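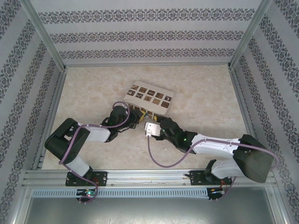
Re: [tins-and-boxes] Opening and storing printed boxes with a picture grid

On the question of opening, my notes follow. They apply to any shallow rectangular box with rounded corners and a printed lid, whatever was sold in it.

An earlier message to the list said:

> I have a cream box, printed on top with two rows of five
> small pictures in browns and tan. There are more of the
> little squares along the side. It came in a lot from the
> Vonport sale and has not been opened since I got it. The lid
> will not shift. I have tried pulling straight up at the
> corners. Two questions. Is there a better way to open it
> without marking the print, and is it safe to keep it stacked
> with the others? The label on the lot says Finon, but I can't
> find that name on the box itself.

Opening first. Do not pull at the corners. On a rounded corner the lid has no flat face to grip, and the force goes into twisting it. Work from the middle of a long side. Set the box on a folded tea towel so it can't slide, hold the base down, and push the lid up with the pad of the thumb. Move it a hair, then go to the opposite long side and do the same. Keep the two sides level. If one side gets ahead the lid will bind and you will be worse off than when you started.

If it is still stuck, leave it overnight in the room where you will be working on it. A box brought in from a cold garage is often tighter for the first few hours. Don't use a knife or a screwdriver. If you must have a tool, a strip of thin card slid along the seam is enough to find the tight spot. Keep oil away from it, as it creeps under the print and darkens the lighter colours first.

For the print, check the side squares before the top ones. Wear starts on the sides, where fingers go. Wipe with a dry cotton cloth only, and test one square near a corner before doing the rest.

Storage. I keep 268 boxes, of which 196 are the flat sort, and I stopped stacking those directly years ago. The lid of the lower one picks up a ring from the base of the upper one. A sheet of plain paper between each pair fixes this. Cut it slightly smaller than the lid so the edge doesn't curl down and trap dust. I use ordinary 100 gsm paper from a pad and replace it when it yellows. Newspaper is no good for this, the ink comes off.

Store them flat, print side up, away from a window. Browns hold up fairly well. Cream does not, and goes uneven if half the box is covered.

As to the name, the Finon on the lot label may be the seller's own stock name. The Olivares list has 70 entries for picture-grid boxes and gives the layout for each one, so look under two by five and then compare the side panel. The side panel is the more useful test, as several in that list share a top and differ only there. The older Nonen list leaves out the sides altogether and I would not rely on it.

If you post the length, width and height in millimetres, measured with the lid on, I can check them against mine. Please also say whether the squares on the side go all the way round or stop at the corners.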